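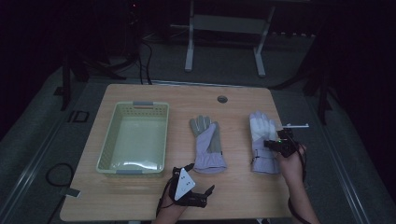

## 3 Bedarf ermitteln und Ausstattung beschaffen

Dieser Abschnitt richtet sich an alle, die einen Arbeitsplatz mit handgeführten Greifern planen und die Bestellung vorbereiten. Die Inbetriebnahme der Greifer folgt in Abschnitt 4. Preise und Lieferzeiten stehen nicht in dieser Anleitung, sie gelten jeweils nach Angebot.

### 3.1 Vor der ersten Anfrage

1. Legen Sie fest, welche Aufgaben am Platz aufgenommen werden sollen. Für das Einräumen von Arbeitshandschuhen in einen Korb reicht ein einzelner Tisch. Für Aufgaben mit Wegen im Raum ist dieser Abschnitt nicht ausreichend.
2. Messen Sie die freie Bodenfläche aus. Rechnen Sie auf jeder Seite des Tisches, an der ein Stativ oder ein Ständer stehen soll, 70 cm hinzu.
3. Prüfen Sie, wo Strom und Netzwerk liegen. Notieren Sie die Kabelwege bis zum Stand der bedienenden Person.
4. Tragen Sie alle Angaben in das Planungsblatt ein und senden Sie es an die Projektplanung bei Vasent, zu Händen von Maite Villalobos.

**Hinweis:** Ohne ausgefülltes Planungsblatt wird kein Angebot erstellt. Skizzen von Hand werden angenommen, wenn die Maße lesbar sind.

### 3.2 Tisch und Untergrund

Eine matte Holzplatte mit gerundeten Ecken ist gut geeignet. Eine vorhandene Kabeldurchführung in der Platte stört nicht, sofern sie mit einer Kappe verschlossen ist und nicht im Greifbereich liegt. Glas und hochglänzende Platten sind nicht zugelassen.

Teppichboden ist zulässig, muss aber eben und fest verklebt sein. Auf losem Teppich verschieben sich die Stative, und die Einmessung muss wiederholt werden.

### 3.3 Greifer und Kabel

1. Bestellen Sie die Greifer immer paarweise. Das Modell Grumar gibt es in einer Ausführung für die linke und einer für die rechte Hand.
2. Planen Sie für jeden Greifer ein eigenes Kabel. Das Kabel läuft am Unterarm entlang nach hinten und braucht genug Länge, damit beide Arme bis zur fernen Tischkante reichen.
3. Bestellen Sie für je zwei Arbeitsplätze ein Ersatzpaar Kabel mit. Kabel sind das Teil mit dem höchsten Verschleiß und werden von der Gewährleistung nicht abgedeckt.

**Vorsicht:** Kabelreserven nicht im Stehbereich auf dem Boden ablegen. Stolpergefahr! Rollen Sie überschüssige Länge auf und legen Sie sie seitlich neben dem Tisch ab, außerhalb der Laufwege.

### 3.4 Gegenstände für die Aufgabe

Dieser Posten wird bei der Budgetplanung am häufigsten vergessen. Die Gegenstände selbst sind billig, aber sie müssen in gleicher Ausführung nachbestellt werden können.

- **Körbe:** Kunststoff, rechteckig, mit durchbrochenen Wänden und Griffen an den Schmalseiten. Heller Farbton. Zwei je Platz, einer davon als Reserve.
- **Arbeitshandschuhe:** mindestens zwei Ausführungen, die sich in der Farbe der Finger unterscheiden, etwa grau und weiß. Pro Platz 4 Paar je Ausführung.

Handschuhe verlieren nach einiger Zeit die Form und liegen dann nicht mehr flach auf. Tauschen Sie sie paarweise aus. Waschen ist möglich, verändert aber bei vielen Sorten die Farbe - im Zweifel lieber neu kaufen.

### 3.5 Kostenrahmen

Für die Hausplanung in Kershaw wurde im Mai mit folgenden Werten gerechnet. Sie dienen zur Orientierung.

| Posten | Betrag je Platz |
|---|---|
| Tisch, Stative, Kleinteile | 1.386 Euro |
| Körbe und Handschuhe | fast 100 Euro |
| Greiferpaar mit Kabeln | nach Angebot |
| Lizenz Stisinik | nach Angebot, jährlich |

Die Lizenz wird pro Platz berechnet, auch wenn zwei Plätze nie gleichzeitig laufen. Nana Amissah (Einkauf) klärt auf Anfrage, ob ein Mehrplatzvertrag möglich ist.

### 3.6 Bestellung auslösen

1. Vergleichen Sie das Angebot Zeile für Zeile mit dem Planungsblatt. Achten Sie besonders auf die Kabellängen.
2. Lassen Sie den Stellplan von Ayuba Darko freigeben. Er prüft Standflächen und Elektroanschluss.
3. Bestellen Sie zuerst Tisch und Stative, danach die Greifer. Die Greifer sollten erst eintreffen, wenn der Platz steht, denn die Rückgabefrist beginnt mit der Lieferung.
4. Legen Sie Angebot, Freigabe und Planungsblatt gemeinsam ab.

**Hinweis:** Nachträgliche Änderungen an der Tischgröße machen eine neue Freigabe nach Schritt 2 nötig. Andere Farben bei Körben oder Handschuhen sind ohne Freigabe möglich, müssen aber vor der ersten Aufnahme an Dzifa Wumbei gemeldet werden.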